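Web Analytics Implementation Specialist (Ecommerce)
Lekon, Londwood office or remote
Full time, permanent

Lekon builds and maintains online stores for mid-size retailers. We are hiring a specialist to take over tag management, event tracking and reporting for our home and kitchen accounts. The largest of these, Parkel, lists 3,190 products and is moving to a new checkout in February.

Duties

Write and maintain the data layer specification for each store.
Configure purchase, refund and cart events and test them in staging before release.
Reconcile reported revenue against the order database every month and document any difference over $300.
Set up consent settings so that no tag fires before the visitor has made a choice.
Build dashboards for client merchandising teams, including product list views, internal search terms and checkout drop-off.

The position reports to the head of data. There is no line management. Client calls take up a small part of the week and are held by video. 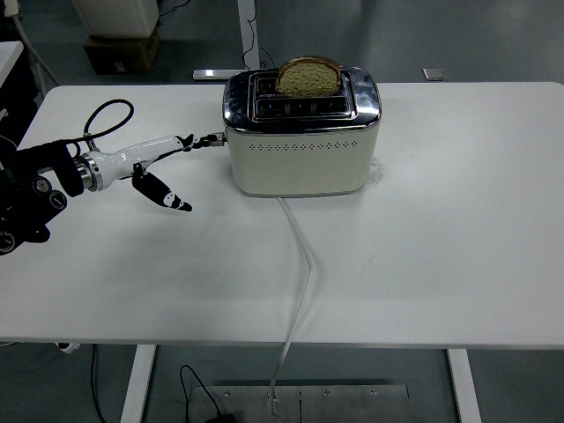
Two-slice toaster, cream and chrome.

Requirements

Three years of work with a tag manager on live ecommerce sites.
Working JavaScript, enough to read a theme file and find out why an event fires twice.
SQL, including joins and window functions.
Experience with server-side tagging.
Clear written English. Most of our specifications are read by developers at other firms.

Useful but not required: product feed management, A/B test setup, and experience moving a store with more than 1,000 redirects. Knowledge of Najjar, our in-house feed checker, is not expected. Training is given during the first month.

Terms

Paid vacation of 15 days in the first year, plus public holidays. Equipment is supplied. Remote staff must be able to work at least five hours that overlap with the Londwood office day. The salary band is sent to all applicants who reach the first call.

How to apply

Send a resume and one sample of tracking documentation you have written, with client names removed, through the form on our careers page. Use the reference "Analytics, Parkel team." Applications close on November 15, 2025. Selected applicants complete a paid two-hour exercise on a test store, followed by one interview.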